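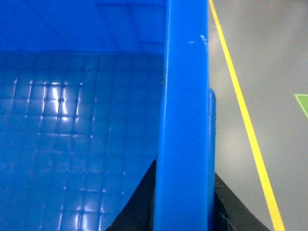 ok moving thread. we did Prurnon to Jarnmont at the start of October and people keep asking me the same stuff so I'm putting it all in one place. on my lunch so excuse the typing

first thing. get a second quote. please

first company wanted 1278. one bedroom, ground floor, same county. guy didn't even ask if we had a couch

Henríquez came in at 762. same day, same stuff, same truck size as far as I can tell. Tadeo Henríquez came by himself, walked through, opened the closets, wrote things on his hand

he asked about the closets! the 1278 people never asked about the closets. closets is where everything is

also he told me straight up that if the boxes weren't taped shut when they got there it would cost more. fair. I needed to be scared a little

packing. I started with the kitchen bc it felt productive. mistake. you need the kitchen every single day until you leave. ate cereal out of a measuring cup for most of a week

start with whatever is on top of things. top of the fridge, top of the bookcase, top of the wardrobe. if it lives on top of something you are not using it

books go in small boxes. I know everyone says this. I did one big one anyway and it's still in the hallway becuase I can't lift it and I'm too proud to ask

hard bins > boxes for anything under a sink. cleaning stuff leaks. it will wait until it's in somebody's car and then it leaks

linens around dishes, fine, works. but then the first night you have no towels. they're all wrapped around plates. dried off with a t-shirt

label the SIDE. not the top. boxes get stacked, the top is gone, you're standing there reading nothing

and write what's in it, not the room. "bedroom" means nothing at 11pm. "sheets, charger, lamp" means everything

one bag that does not go on the truck. meds, chargers, papers, toilet paper, a knife for the tape, snacks. mine was a gym bag. I put it by the front door and told everyone don't touch this bag

Bautista touched the bag

it went on the truck. it was at the very back of the truck. so put it in your own car or in the bathtub with the curtain closed or something idk

(love you Bautista Sosa, you carried the dresser, you're forgiven)

cats. we have 2. people were split on this so I'll just say what we did — shut them in the empty bathroom from before the movers got there until after they left. litter, water, the blanket that smells like them. big sign on the door

one yelled the whole time. other one slept in the sink. both fine

new place, same deal, one room only at first. we gave them the bedroom. they came out on their own after 2 nights and now they act like they pay the rent

money stuff. take pictures of the OLD place once it's empty. every wall, inside the oven, inside the fridge, window sills. and the new place before anything goes in. email them to yourself so there's a date on it

I did the old place and forgot the new place. there's a chip in the bedroom door. was it there? was it the dresser? who knows

Gisela Herrera was our landlord in Prurnon, very decent about it. did the walkthrough with her son Leandro and he only cared about the blinds. spent hours on that oven and he never opened it. clean your blinds I guess

deposit hasn't come back yet. will update

things to cancel or switch, in the order I remembered them which is the wrong order: internet, power, renters insurance, library card, the cat food subscription, water, the post office forwarding

do internet FIRST. the earliest slot they had was ages out. I've been running my whole job off my phone and sitting by the kitchen window for signal

the cat food went to the old address btw. Manikandan Namboodiri next door grabbed it and drove it over. he didn't have to do that. best neighbor I ever had and I only learned his last name when I wrote the thank you card

which, also. say goodbye to your neighbors. I almost didn't, we were so behind. glad I did

what I'd throw out sooner: spice jars older than the lease, every cord I couldn't name, the second colander, pillows. I paid a man to drive bad pillows across town

what I threw out and had to buy again: shower curtain rings. the good extension cord. a plunger. DON'T throw out the plunger

food on the day. pizza is the classic and it's ok but it was hot out and nobody wanted it. cold drinks and fruit and sandwiches went fast. pay for the movers' lunch too if you can, and ask them what they want

tip in cash, get it the day before. I was at a gas station atm in my socks. long story, the shoes were packed

first night, build the bed before anything else. before the couch, before the tv, before you "just open this one box". you're going to hit a wall and you want it to be next to a bed

we did the bed first and it's the one thing I did right the whole time

someone in replies asked how long til it feels normal. no idea, still reach for the light switch on the wrong side. still have the hallway box

oh and measure the stairs if you're going up. we weren't, but Bautista did last spring and his couch lived on the landing for a while. take the legs off BEFORE you get to the turn

ok lunch is over. ask me stuff, I'll answer tonight if my phone has signal

edit for the people asking — yes Henríquez does weekends, no I don't know about pianos, call and ask for Tadeo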